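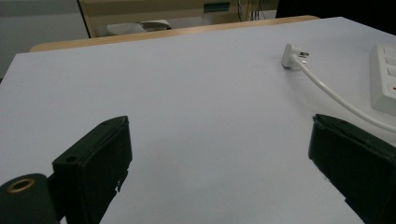

Tabletop refinishing / scuffs on a pale matte top, what takes them out?

ileana_e
Quick one, need this sorted before Friday. Big work table, flat top, pale sort of lavender gray, matte. Light wood color trim strip along the far side. Bought it used off a Zorkomo closing down sale, 200 bucks, no paperwork. Got a few soft scuffs across it. Faint, but once you see them you see them. Not scratches, fingernail doesn't catch. Tried dish soap and a damp cloth, nothing. What do I use? Dont want shiny spots.

darius_i
Melamine sponge. Dampen it, light pressure, done in five minutes.

Ruxandra Anghel
NO melamine sponge on matte. Please. It's very fine sandpaper. Did it on my desk and now there's a glossy patch the size of a dinner plate that shows every time the lamp is on. Three years later still there.

darius_i
You pressed too hard. I've done every table in our shop with them, no patches.

Ruxandra Anghel
What finish are the shop tables though? Bet they're satin or semi. Matte is a different animal, any rubbing levels the texture and it shines.

darius_i
White laminate, whatever the supplier had. Didn't check the sheen, ok.

sebi_gav
What's the top made of, Ileana? Painted? Laminate? Linoleum? Matters a lot. Furniture linoleum comes in that kind of color too and you treat it totaly different (mild soap, then the care stuff from the maker, no solvents).

ileana_e
No idea. Feels smooth, a bit cool. Seller said "the good stuff" lol. The near half looks grayer than the far half, does that tell you anything?

sebi_gav
Probably just light. Go look from the other side, if the gray part switches it's light. If it stays put then it could be wear or old cleaner residue.

ileana_e
Went and looked. Switches. Ok so light.

Lăcrămioara Z.
Check the underside or the edge where the trim meets the top. If you can see a thin layer with a dark line under it, laminate. If paint, you'll usually find a drip or a thin spot somewhere underneath. Then test whatever you use in a back corner FIRST. Order I'd go in:

Dry microfiber, just buff it
Warm water, one drop soap, rinse, dry right away
White pencil eraser on one scuff, very gently
Isopropyl on a cloth, only if it's laminate

Stop at the first one that works.

darius_i
Eraser is also an abrasive, just saying.

Lăcrămioara Z.
The soft white vinyl kind is much milder than a melamine sponge. Not the gritty pink ones. But yes, gently.

Ruxandra Anghel
+1 on the alcohol warning. On paint it can pull color right off. And stay off the wood trim with it, no clue how that's finished.

kovo618
just leave them? its a work table. mine has glue and a saw cut in it

ileana_e
I fold and cut fabric on it, light colors. If the marks are something that rubs off I don't want them on a client's curtains. Otherwise I'd leave them, yeah.

sebi_gav
Wipe a scuff hard-ish with a dry white rag. Anything on the rag? If no, fabric's probably fine.

ileana_e
Clean rag. Good. Still gonna try.
Also looked at the edge underneath, there is a thin dark line between the layers. So laminate I guess?

Lăcrămioara Z.
Sounds like it. Try the eraser in the corner.

ileana_e
Update, did the eraser on one by the back corner. Mostly gone, no shine I can find, looked at it low with a flashlight. Two minutes of rubbing tho, this is gonna take a while. Wiped the crumbs off with a damp cloth after.

darius_i
Sponge would've been ten seconds

Ruxandra Anghel
And a shiny spot forever.

sebi_gav
Ileana if you're cutting on it get a mat. Even a cheap one. Laminate and rotary blades, bad mix.

ileana_e
Have one, the Norno one, too small for curtain widths so I keep sliding it around. Might be where the scuffs come from now that I think of it. Anybody know a bigger one that lies flat out of the roll?

kovo618
tape two together from underneath. been doing that since may, works ok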